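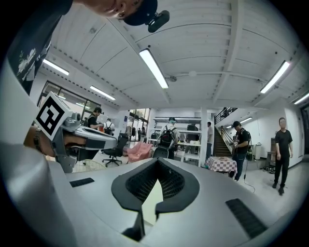

Home Reviews Spaces Tools Contact

Poduson Upstairs Room, day hire: my review

I've used the big room at Poduson 2 times now, once for a sewing meetup in December and once for a full day of cutting out patterns, and a few people have asked me whether it's worth the money. Short answer: yes, mostly, bring a sweater.

The thing I liked best is the light. One side is a wall of glass windows with dark frames, and you get proper daylight from them well into the afternoon. I took the table closest to the glass and could tell navy from black without walking anything outside (anyone who has sewn a navy zipper into a black skirt will know why I care!). On top of that there are fluorescent tubes up on the ceiling, so when it got gloomy around 4 I just kept going. They're bright. If you get headaches from fluorescents you may want to sit on the window side, and I did end up wearing my cap for part of the evening to take the edge off.

Looks-wise it's a bit industrial – white ribbed ceiling, beams and pipes all out in the open. I love that. My sister thought it felt like a parking garage, so I guess it's a matter of taste. It does mean the sound bounces. With a handful of people talking it was fine, but when we had two machines running and somebody's playlist on I was repeating myself a lot. I wouldn't book it for anything where you need to hear a speaker at the far end.

Then the stairs. There's a staircase, and if you're hauling a sewing machine, a cutting mat and a bag of fabric you will have opinions about it. I made three trips. The second time I packed everything into a backpack and one rolling case and that was so much better. Ask about access before you book if stairs are a problem for anyone in your group, the website doesn't say much.

Tables are the folding kind, and you set them up yourself. The ones I got were Lukard, 75 centimeters high, which is too low for me to cut at for long. I brought bed risers the second time and my back thanked me. The chairs are okay for an hour or two. Outlets are mostly along the wall, so pack a long extension cord and some tape for the floor.

Heating is the weak spot. All that glass is lovely to look at but it was chilly for the first hour in the morning, and I kept my coat on until my tea kicked in.

Price: I paid 200 for the whole day, and the booking people added 15 for cleaning, which I only noticed at checkout. Split between a group that's very reasonable. On your own it stings a little. I also tried the Sutham rooms across town, which are cheaper and carpeted and much quieter, but they have tiny windows and I spent the whole day squinting at a seam allowance. For reading or meetings I'd pick Sutham. For anything where you need to see what your hands are doing, Poduson.

Parking was easy both times, I used the lot on Usman and walked over.

Would I book again? Already have, for a quilt I need to baste and have no floor space for at home. I'll add a note here once I've seen how it does with a king size spread out.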